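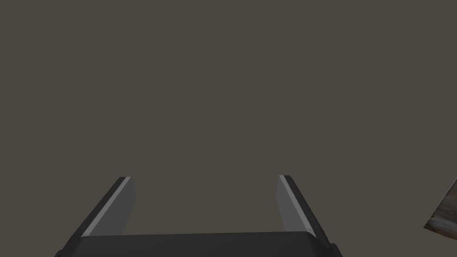
Vedow two-finger gripper in simulation, jaws open, pale pads facing in.

Vedow parallel gripper, simulation model

We love this one! Load it next to the Lenis model, swap one for the other on the same arm, and you can compare grasps before you buy either. Olga Carvalho put both through 2,000 simulated picks in June, and the Vedow was her favorite for flat parts – it missed only 50.

Comes with the gripper model, a wrist camera setup and 163 test objects. Questions go to Poul Riis at Stedley.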